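### 4.2 Seat Changes and Retirement Announcements

The second part of our study looked at how a driver's announced departure affects the conduct of a racing team during the rest of a season. We drew on public timing sheets and team radio transcripts from 6 seasons of the Risider Touring Series, together with 200 post-race interviews. The transcripts came to 4,000 separate messages, each coded by two readers working apart.

Teams whose senior driver announced a departure before the summer break gave fewer strategy calls in that driver's favor during the races that followed. The shift was clearest at Drarcombe, where the junior driver was given first choice of pit window in five straight races after the April announcement. At Khondokar the order of priority did not change at all – the team had already published a written policy on the matter, and its engineers referred to it over the radio more than once.

Reputation appears to play a smaller part than press coverage suggests. Drivers described in interviews as "difficult" were no more likely to lose priority than those described as easy to work with. We treat this result with care. Former teammates who agreed to speak to us were often those with a settled view of the past, and praise for a departing driver tends to grow in the final weeks of a season.

Results were also sensitive to the way messages were coded. A request to "hold position" was counted as a team order only when the pit wall repeated it or the driver acknowledged it. Under a looser rule, the difference between early and late announcements shrinks but keeps the same direction.
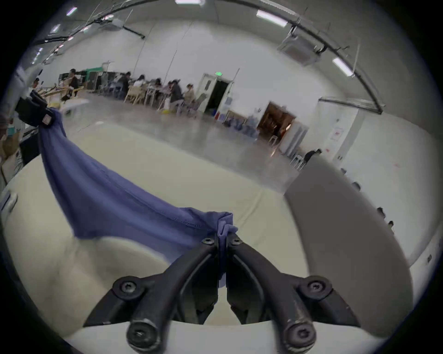
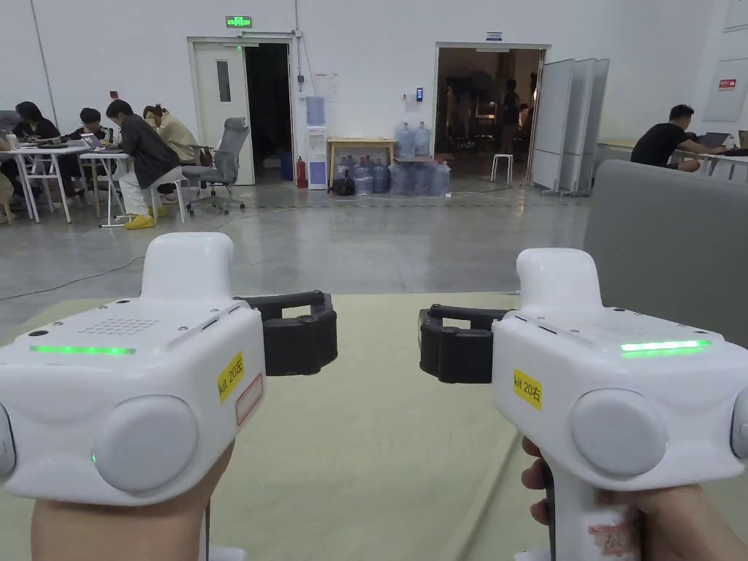
**Figure 5.** Black gripper jaws holding blue cloth (top); two hand-held grippers over a covered table (bottom).

Fathima Uddin, commenting on a draft of this section, objected that Drarcombe's junior driver was already ahead on points when the announcement was made, and that the change in pit priority might have come anyway. She asked that the series be split by championship standing before any claim about departures is made. The split is given in Section 4.3.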